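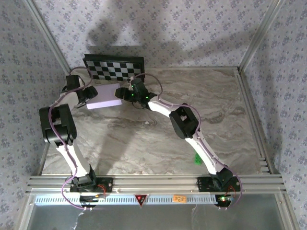
Keeping a Worktable in Good Order: Surfaces, Wall Coverings and Small Boxes
Murkham Household Advice Service
Revised July 26, 2026

This page sets out the Service's guidance for residents who maintain a table for packing, sorting and light handwork at home. It replaces the sheet issued last December.

Marble-patterned surfaces

A surface with a marble pattern hides crumbs, thread ends and small clippings very well. Residents should wipe the whole top at the end of each session, working from the back edge toward the front. A soft cloth and warm water with a little dish soap are sufficient for printed or laminated tops. Natural marble should be cleaned only with a product made for stone. Vinegar and lemon juice will dull it.

Where a metal rail or trim meets the tabletop, dust gathers in the joint. A dry toothbrush clears it. Do not flood the joint with water.

Papered walls beside the table

Wallpaper close to a work area takes more wear than paper elsewhere in the room. Dust it with a dry cloth once every 4 weeks, from the top down. Marks on washable paper may be dabbed with a damp sponge — never rubbed — after a trial on a corner that does not show. On paper with a small repeating flower print, a patch can be made nearly invisible if it is cut around the flowers and not in a straight line. Residents are advised to keep one spare length from the same roll for this purpose.

Cardboard boxes

Small folding boxes should be opened on a clear, dry surface. Loosen the tabs first and lift each flap in turn. A tab that has been forced will seldom hold again, and a torn one should be backed with paper tape before the box is put to use.
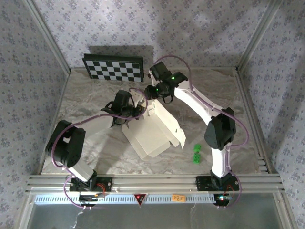 White card shows fingerprints and should be handled with clean, dry hands. Boxes kept for later use may be opened out, stacked flat and tied in bundles of 6. Store them upright, away from outside walls, where they may draw damp. For light card boxes of the kind sold at the Tellden depot, the Service recommends contents of no more than 500 grams.

Toy building blocks

Plastic blocks may be washed in lukewarm water with dish soap. A soft brush will clear dirt from between the studs. Leave the blocks on a towel, studs up, until they are fully dry, and turn them once. Blocks should not be boxed while moisture remains inside them.

Families with young children should put small blocks away before the table is used for other work. A box with a lid is preferable to a bag.

Printed copies of this page are available at the Murkham and Tellden counters.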